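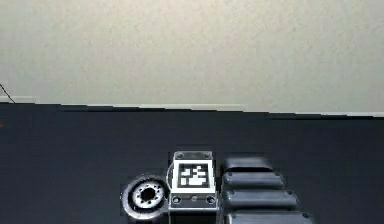 The simulated hand over its gray table, square tag and all.

I have been home for a few hours and I'm still talking about it to anybody who will stand still, so it's going on the blog while it's fresh. Today was the open day at the Grollosine robotics workshop in Mitton, and if you have even a passing interest in how machines learn to pick things up, put the November one on your calendar right now.

I almost skipped it. The bus from Skungate only runs once an hour on the weekend and it was raining, and I had a perfectly good couch. But I'd signed up for a slot in the simulation demo back in the winter, and the confirmation email said slots were limited to 5 people at a time, so I felt bad about leaving a hole in the group. So glad I went!

The picture up top is from the simulation side, and that's what I want to talk about most. I figured the real arms would be the big draw and the computer stuff would be the part where you nod politely and look for the coffee. For me it went the other way. You sit down at a desk, they load up a bare table and a robot hand with four chunky fingers, and then they let you drive it. The first thing I did was run the hand straight into the tabletop. It's a simulation, so the presenter just hit reset and said to try again, a little slower this time.

I asked about the black and white square on the palm (I'd seen them on warehouse shelves and never knew what they were for). It's a tag for visual tracking. Software looks at the pattern, and because it already knows the size and layout of the square, it can work out where the palm is and which way it's tilted. I had pictured something a lot more exotic. You can print those at home! I have already looked up how.

What really got me was the amount of repetition. The presenter told us they'd run 1,000 tries at a single grasp overnight, with the object in a slightly different spot every time, and then spend the morning looking at the ones that went wrong. The failures are more fun to watch, too. They played us a reel of them - blocks shooting off sideways, a mug spinning on its rim, one where the fingers closed very gently on nothing at all. The whole room was laughing, including the people who had to fix it.

Then we got to change things ourselves. There was a slider for friction and another one for how hard the fingers squeeze, and we took turns. I set the friction close to zero and tried to pick up a cylinder, which was like trying to grab soap in the tub. A kid in our group turned the squeeze all the way up and launched the same cylinder clear off the table. Huge applause for that one.

After that we moved on to the Dubey room, where the real arms are. Also great, but much more crowded, and I spent a lot of it looking at the backs of people's jackets. I did get to the front for the wrist demo, where they rotated the mount 180 degrees and back while keeping a paper cup of water level. Not a drop spilled while I was watching. I asked if the same program had been tried in simulation first and they said yes, for weeks, and that the real one still surprised them on day one. Cables, mostly. Real cables tug on things, and the early simulated ones didn't tug on anything.

A few practical notes if you're thinking of going:

Get there early. They had 200 visitors through by lunch and the line for the Dubey room went down the stairs.

Book the simulation slot ahead of time. Walk-ins could watch on the big screen but couldn't drive.

Parking is tight, and the side lot floods a little when it rains. The bus stop is a short walk and the sidewalk is fine.

Bring a snack. The coffee was free and good, but the cookies were gone before I found the table.

I want to try printing one of those tags this week and pointing my old webcam at it, just to see if I can get it to follow a shoebox around the kitchen. If I get anywhere I'll post the results, and if I don't I'll post those too.

Posted Apr 12, 2025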